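STADHAM, September – Cameras are about to roll on *Dulinness*, the feature film adaptation of the long-running radio serial, and the whole production is coming home to Stadham to do it. Lindsay Pictures confirmed today that the eight-week shoot will take place almost entirely in and near the town where the serial was first written and recorded.

We could not be happier to share this news! The serial ran for 491 episodes, and its listeners have been asking about a movie for as long as most of us at Lindsay have been working. The script is locked, the lead cast has signed on, and the sets are going up as this release goes out. Cast names will follow in October, once the first table read is behind us.

**The story**

*Dulinness* follows two sisters who come back to a shut-down ferry town to sell their late father's house and find that a stranger has been paying the bills on it for years. Fans will know where that leads. The movie covers the first 60 episodes, up to and including the night of the flood, and closes on a scene that was written for the radio but never aired. The writers found it in a box of old scripts and built the whole last act toward it.

Newcomers won't need to have heard a minute of the original. The early test readers were split between lifelong listeners and people who had never come across the title, and both groups asked for more of the younger sister, so she now has three new scenes (including one on the ferry that we think people will be talking about).

**Shooting in Stadham**

Filming begins at the old harbor offices, which stand in for the ferry company, before moving to the main stage at Urkus Studios on the edge of town. Urkus is handling the set build and the flood sequence, with the father's house rebuilt at full size indoors so that the camera can travel from the front porch to the attic in one take. 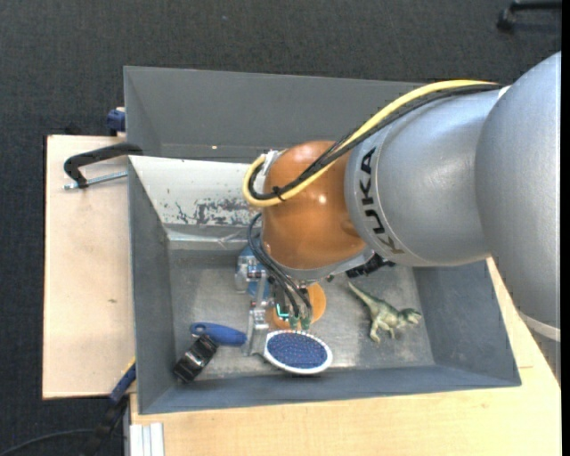
*A KUKA robot arm reaching into a metal bin.*

The sound team has been given a bigger role than usual, as you'd hope with a story that started out on the radio. Footsteps, doors, wind and the famous ferry bell will all be recorded fresh in Stadham, on location, and the original theme is being played again by a full orchestra. We've heard the first rough recording and it gave everyone in the room goosebumps.

**Be in the movie**

Lindsay Pictures is looking for nearly 1000 local extras for the harbor festival and flood night scenes. No acting experience is needed, and all ages are welcome, though children under 16 must come with a parent or guardian. Extras will be paid a day rate and fed well!

Open casting runs at Stadham Town Hall from 9 a.m. to 4 p.m. through the last week of September. Please bring photo ID and, if you have one, a plain dark raincoat. Anyone who plays a brass instrument should say so at the desk, as the festival band still has empty chairs.

Some streets by the harbor will close for short periods during filming. Notices will go up well ahead of each closure, and shops along the route will stay open as normal.

**Release plans**

*Dulinness* is expected in theaters next fall, with a first screening in Stadham before it opens anywhere else. A short teaser with the new theme music will be out before the end of the year.

**About Lindsay Pictures**

Lindsay Pictures is an independent film company that makes features from radio plays, short stories and stage work. *Dulinness* is its largest production to date.

**Press contact**

Press Office, Lindsay Pictures, Stadham. Set visit requests should be sent in writing before filming starts and should include the name of the outlet and the number of people attending. Artwork and the original serial's episode guide are available on request.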